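Print | E-mail

Teaching by Hand, Teaching by Wire: Riluno's Demonstration Work

Dec 10, 2019

Riluno builds sorting and kitting cells for small control panel shops. Since June its engineers have dropped scripted waypoints for part pickup and now record a person doing the task through the robot. We spoke with the company's lead integration engineer about how the recordings are made and where they fall short.

The team uses two methods. In the first, the operator holds the arm and moves it directly, with the joints set to compensate for gravity. In the second, the operator sits at a desk with a Jiteo hand controller and drives the arm remotely, watching the wrist camera feed.

"Hand guiding is faster to learn," the engineer said. "A new operator gets a usable path in the first session. The trouble is that your arm ends up in the camera view, and you push harder than you think. The force readings include you."

Remote control removes the operator from the picture but takes away the sense of contact. Riluno's controller returns a small vibration when motor current rises at the fingers. The engineer called it "a warning light for the hand" and said operators still close too far on round parts during their first shift.

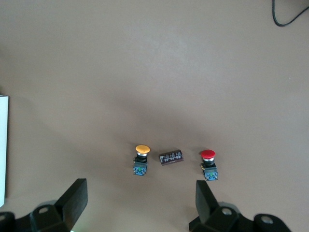

Wrist camera view of two push button switches and a capacitor, with the gripper open.

Part shape accounts for most of the failed recordings. A switch with a mushroom cap can be taken by the cap, the collar or the body, and each choice changes how it must be set down. "If one operator grips the cap and another grips the body, the model averages them and grips nothing useful," the engineer said. "We write the grasp point on the task sheet. Before that we threw out whole days."

Capacitors bring a different problem. A cylinder on its side can roll when one finger touches first, so operators are told to center the jaws over the part before descending – and to stop above it long enough for the camera to settle.

The current set holds 3840 demonstrations, logged in a program called Bestura that stores joint positions, finger opening and video on a common clock. Recording runs at 20 frames per second. Higher rates were tried and gave larger files with no gain in pickup.

Asked which method will last, the engineer did not choose. "Guiding for insertion, remote for picking. Insertion is all feel. Picking is mostly where you look." The next task, wiring terminals on a Jitaru panel, will use both in one recording. The handover between modes is still unsolved – the arm sags slightly at the switch, and the model learns the sag.

Print this article | E-mail this article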